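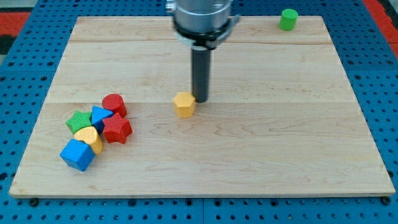
Session 4: Why Bond Prices Fall When Rates Rise

Bring a calculator. A phone counts as a calculator until it starts buzzing.

Last time we priced a plain bond and most of the room survived. A bond is a promise to pay fixed amounts on fixed dates. The amounts don't move, so when the market wants a higher return, the only thing left to adjust is the price.

Worked case: Ljungberg

Ljungberg issues a bond with a face value of $100, paying a 4 percent coupon once a year, with 2 years to run. If the market also wants 4 percent, the bond trades at $100 and we can all go home.

Now let the market rate go to 6 percent. The first coupon of $4 is worth 4 / 1.06 = $3.77 today. The final payment of $104 is worth 104 / 1.1236 = $92.56. Add them and you get $96.33. Ljungberg hasn't missed a payment or done anything embarrassing. Its bond is down anyway.

Do the same sum with the market rate at 2 percent before the next session. You should land on $103.88. If you land on $96.12, you have subtracted something that wanted adding.

Duration, briefly

The longer you wait for your money, the more a rate change hurts. Seltstead has a bond out with the same coupon and 40 years to go. At 6 percent it is worth $69.91, a number that tends to wake up the back row. Same coupon, same rate move, far bigger loss.

Duration puts one figure on this sensitivity. For now, treat it as the rough percentage drop in price for a one-point rise in yield. We'll do it properly when we get to convexity – people who have read ahead may look smug until then.

"But I'll hold it to maturity"

A popular defense, and partly a fair one. If Seltstead pays up, you do get your $100 back. You also spend four decades collecting 4 percent while your neighbors collect 6. The loss is still there, paid out slowly enough that you may not notice.

Credit spread

Pukis and the town of Flikuvdale both borrow for the same term. Flikuvdale can raise taxes. Pukis can raise its voice. Lenders ask Pukis for a higher yield, and the gap between the two is the spread. It can widen while government rates sit perfectly still, so check which part of the yield moved before blaming the central bank.

For next time

Reprice the Ljungberg bond at 5 percent, with working shown. Read the chapter on yield curves, including the footnotes.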